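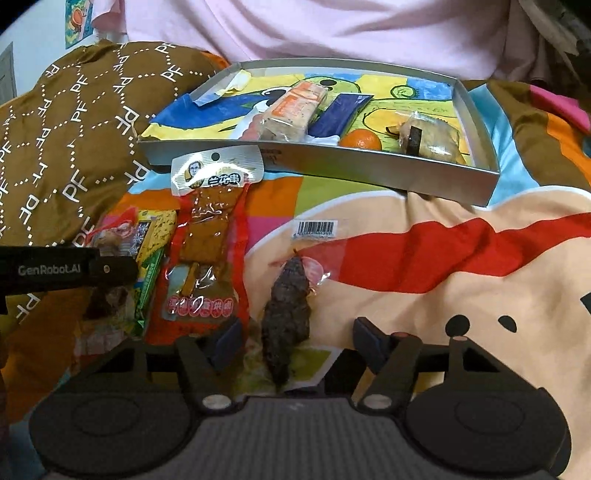
How many hand-held grippers should a small group buy for its first year of recording?
Two, plus enough spare fingertip pads to keep both of them working. We started with one and lost more recording time to waiting on parts than to anything else, so the second unit was the best money we spent.

Kuludeck: snack handling with a hand-held gripper
README and buying notes

What's in the set

Kuludeck has 2,121 short recordings of a person working a two-finger gripper by hand among everyday packaged food. Wrapped cakes, bagged tofu, dried snacks, small fruit, trays, crinkly plastic of every kind. They were made in homes in Kakville, on whatever surface people had: beds, tables, counters, a windowsill or two. Soft surfaces turned out to be the most fun to work with and the hardest to plan for (more on that under Budget).

The recordings are sorted into 18 item groups. Group names are in groups.txt, one per line, lower case. Each recording has a matching notes file with the item group, the kind of surface, and a free text line from the person who held the gripper. Please read the free text lines! They're where most of our buying decisions came from.

Who did this

Delia Mansilla planned the recording and kept the equipment list. Romain Lecomte wrote the sorting scripts and checked every file. Flestirwood lent us shelf space and a workbench, and the Marinho kitchen group let us try things out on their snack cupboard, which was a real treat.

Budget, or what we'd do again

We get more mail about money than about file formats, so this part is long.

Split the budget into three pots before you order anything: grippers, storage, and groceries. Yes, groceries get their own pot. A wrapper that has been squeezed a few times doesn't behave like a fresh one, and a split bag is finished. We set aside 80 dollars a month for food and used all of it from April on.

Grippers. Get them at the same time, from the same batch if the seller can manage it. Ours came months apart and the second had a slightly stiffer close, so we had to note which unit made which recording (the unit column in the notes file, a or b). It's fine for training, but it makes side by side comparison a chore.

Fingertip pads. These wear faster than we planned. Sugar, oil and grit get into the surface and you start losing thin wrappers. Order spares with the gripper, since a small parts order on its own costs nearly as much in shipping as in parts. Wipe the pads between item groups.

Storage. Buy double what your math says. We filled our first drive early, then spent a happy but wasteful afternoon shuffling folders. One working drive and one that never leaves the shelf has been a good setup.

Trays. Cheap, shallow, metal, with a raised rim. A rim gives you something to reach over, and that's a grasp you want in your data. Skip the fancy organizers.

People. Plan for tired wrists. We kept sessions short and paid for the breaks too, and that line belongs in the budget from day one.

Things we bought and didn't need

A turntable. A second tripod light. A big box of identical practice blocks that everybody found dull after ten minutes. Real groceries were cheaper and gave us far more variety!

Known gaps

Very few glass jars. No frozen food at all, and no liquids in open cups. Brand mix follows what the Kakville shops carry, so some wrappers show up again and again. Lighting is plain room light, and it varies a lot from home to home.

Planned for the next round

A third gripper if the money comes through, more fruit, and a proper comparison of worn pads against new ones. Delia has the worn sets saved in labeled bags. If you've priced out a similar kit and found a better deal on pads, open an issue and tell us, we'd love to see your list.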